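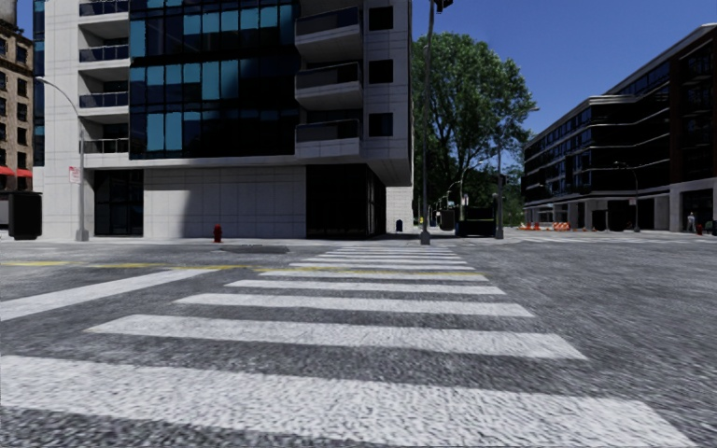
Suche
Suchbegriff eingeben

Clevasel (Prüfstand)

Clevasel ist ein stationärer Prüfstand für Gehwegroboter, an dem die Steuereinheit eines Fahrzeugs mit einer rechnererzeugten Straßenumgebung verbunden wird. Der Prüfstand wird vom Institut Ulloa betrieben und dient der Erprobung der Steuereinheit des Lieferroboters Florna. Hersteller des Rechnerschranks und der Signalverteilung ist die Firma Comwood. Fachlich verantwortlich für Einrichtung und Instandhaltung ist die Ingenieurin Yamila Benítez.

Die Anlage gehört zur Gruppe der Hardware-in-the-Loop-Prüfstände. Geprüft wird die originale Elektronik des Roboters, während Fahrwerk, Antrieb und Umgebung im Rechner nachgebildet sind. Die Kamerabilder werden für jeden Simulationsschritt neu berechnet und der Steuereinheit über dieselben Anschlüsse zugeführt, an denen im Fahrzeug die Kameras liegen.

Aufbau

Der Prüfstand besteht aus einem geschlossenen Schaltschrank mit drei Einschüben, einem Aufnahmerahmen für die Steuereinheit und einem abgesetzten Bedienplatz. Der untere Einschub enthält die Stromversorgung einschließlich der Batterienachbildung, der mittlere den Bildrechner, der obere die Signalverteilung. Der Aufnahmerahmen ist über einen Kabelbaum mit 449 Adern angeschlossen. Die Adern sind an beiden Enden nummeriert; die Belegung wird in einem Steckerbuch geführt, das am Schrank verbleibt.

Antriebsmotoren sind nicht vorhanden. Ihre Stromaufnahme wird durch elektronische Lasten nachgebildet, die sich im Betrieb erwärmen und über einen eigenen Lüfterkanal gekühlt werden. Der Not-Halt am Bedienplatz trennt die Lasten und die Batterienachbildung, lässt den Bildrechner jedoch in Betrieb, damit die Aufzeichnung des laufenden Prüfgangs erhalten bleibt.

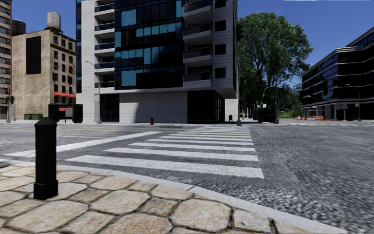 Simulierte Umgebung

Als Referenzumgebung ist eine innerstädtische Kreuzung mit Zebrastreifen, Lichtsignalanlagen und mehrgeschossiger Bebauung hinterlegt. Der Bordsteinverlauf, die Fahrbahnmarkierungen und die Masten sind als feste Geometrie angelegt und werden nach der Abnahme nicht mehr verändert. Bewegliche Objekte, darunter Fußgänger, werden je nach Prüfprogramm hinzugeladen. Die Referenzumgebung umfasst 3.168 Einzelobjekte, die in einer Objektliste mit Position und Oberflächenkennung verzeichnet sind.

Für die Einrichtung sind vor allem die Übergänge zwischen Belägen von Bedeutung. Pflaster, Beton und Asphalt besitzen in der Simulation unterschiedliche Reibwerte und eine unterschiedliche Rauheit, die sowohl in die Bildberechnung als auch in das Fahrwerksmodell eingehen. Stimmen beide nicht überein, meldet die Steuereinheit einen Widerspruch zwischen Bild und Radschlupf und geht in den gesicherten Halt.

Einrichtung

Vor dem Einsetzen einer Steuereinheit wird der Schrank spannungsfrei geschaltet und der Aufnahmerahmen auf festen Sitz geprüft. Die Steuereinheit wird zunächst nur mechanisch befestigt. Danach werden die Masseverbindung, die Versorgung und zuletzt die Signalstecker angeschlossen. Eine abweichende Reihenfolge hat bei einem frühen Baustand zum Ausfall von Eingangsstufen geführt und ist seither untersagt.

Nach dem Einschalten folgt der Kameraabgleich. Für jede nachgebildete Kamera werden Anbauhöhe, Neigung und Brennweite aus dem Fahrzeugdatensatz übernommen. Anschließend fährt der virtuelle Roboter nacheinander festgelegte Standpunkte an der Kreuzung an. An jedem Standpunkt vergleicht das Abgleichprogramm die Lage bekannter Kanten, etwa der Querbalken des Zebrastreifens, mit den Werten der Objektliste. Der Abgleich umfasst 717 Messpunkte. Liegt ein Punkt außerhalb der Toleranz, wird zuerst die Anbauhöhe kontrolliert, bevor die Neigung nachgestellt wird.

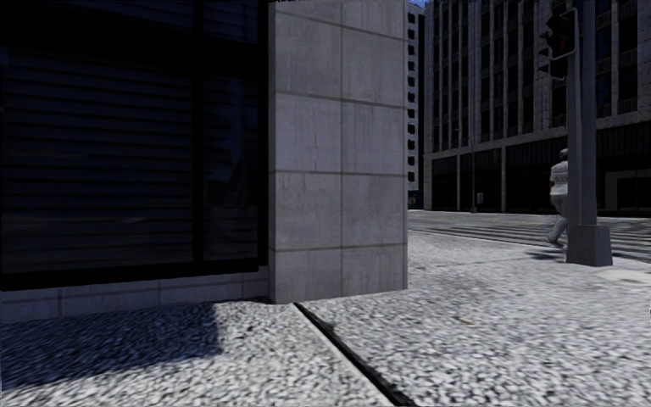 Gehwegecke mit Ampelmast und Fußgänger in der simulierten Straßenumgebung

Der Abgleich am Gehweg gilt als der aufwendigere Teil. Sichthindernisse wie Pfeiler oder Masten können eine Person teilweise verdecken, und die Steuereinheit muss sie dennoch als zusammenhängendes Objekt führen. Hinzu kommen Schattengrenzen auf hellem Belag, die bei falsch eingestellter Belichtung als Stufe gedeutet werden. Die Belichtungskennlinie wird daher mit zwei Sonnenständen aufgenommen und im Prüfprotokoll als Wertepaar abgelegt.

Zum Abschluss wird die Zeitbasis geprüft. Bildrechner und Steuereinheit laufen an einem gemeinsamen Takt, der über eine getrennte Leitung geführt wird. Ein Versatz zeigt sich in der Regel als gleichmäßiges Nachlaufen der erkannten Objekte beim Drehen des virtuellen Roboters. Die Freigabe erfolgt schriftlich und gilt nur für die eingesetzte Steuereinheit mit dem verzeichneten Softwarestand.

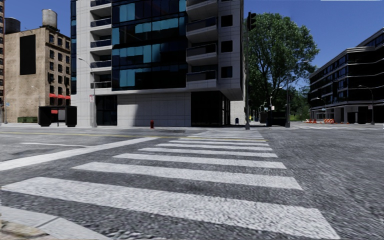
Wird die Steuereinheit gewechselt oder ihre Software ausgetauscht, ist der Kameraabgleich vollständig zu wiederholen. Bei einem Wechsel des Prüfprogramms genügt eine verkürzte Prüfung an einem einzelnen Standpunkt, sofern die Anlage zwischenzeitlich nicht abgeschaltet war.

Instandhaltung

Die Filtermatten des Lüfterkanals werden vor jeder längeren Prüfreihe gewechselt. Die Signalstecker unterliegen durch das häufige Umsetzen einem erhöhten Verschleiß und werden als Verbrauchsteile geführt. Zwischen Kabelbaum und Steuereinheit sitzen kurze Zwischenstücke, sodass bei Kontaktschäden der Kabelbaum selbst nicht geöffnet werden muss. Gebrauchte Zwischenstücke werden nicht gereinigt, sondern ausgesondert.

Im Januar wird die Anlage für eine Hauptwartung außer Betrieb genommen. Dabei werden sämtliche Adern auf Durchgang und Isolation gemessen, die elektronischen Lasten nachkalibriert und die Objektliste gegen eine gesicherte Fassung abgeglichen. Abweichungen in der Liste werden nicht einzeln berichtigt; stattdessen wird die gesicherte Fassung vollständig zurückgespielt.

Bekannte Störungen

Der häufigste Fehler ist ein Abriss des Bildstroms an einem einzelnen Kamerakanal. Ursache ist meist ein nicht verriegelter Stecker am Aufnahmerahmen, seltener die Ausgangskarte des Bildrechners. Zur Eingrenzung werden zwei Kanäle am Rahmen vertauscht. Wandert der Fehler mit, liegt er auf der Seite des Bildrechners.

Schwieriger zu finden sind Massefehler an der Batterienachbildung. Sie äußern sich in scheinbar zufälligen Neustarts der Steuereinheit beim simulierten Anfahren am Bordstein. Comwood hat hierfür ein verstärktes Masseband in die Ersatzteilliste aufgenommen, das bei älteren Schränken nachgerüstet werden kann.

Stand des Artikels: Mai 2026

Verwandte Artikel
Florna (Lieferroboter)
Institut Ulloa
Hardware in the Loop
Kameraabgleich
Batterienachbildung
Gesicherter Halt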